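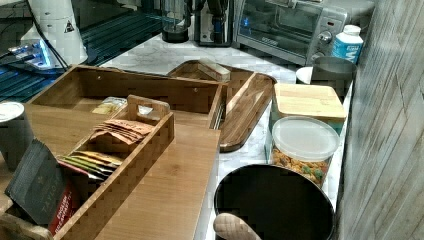
Step 2: Sort the tea before you store it

Take everything out of the cupboard and check the dates. Tea rarely goes off in a way that harms you, but it does go flat. Black tea keeps its flavour longest. Green and fruit teas fade sooner, so put those where you will reach for them first.

Wrapped sachets can stand upright in a caddy or box, grouped by type. Unwrapped bags and loose leaf need a tin with a tight lid. Write the date on a bit of tape and stick it underneath.

Step 3: Pick the right spot

Keep tea away from the hob, the kettle and direct sun. Steam is the main problem – even a well-made box lets some in. Don't share a shelf with coffee or spices either, as tea picks up smells quickly.

Step 4: Keep it topped up

Finish one packet before opening another of the same sort. When a section runs low, move the older sachets to the front and put the new ones behind. Wipe the box with a dry cloth and leave it open for an hour before refilling.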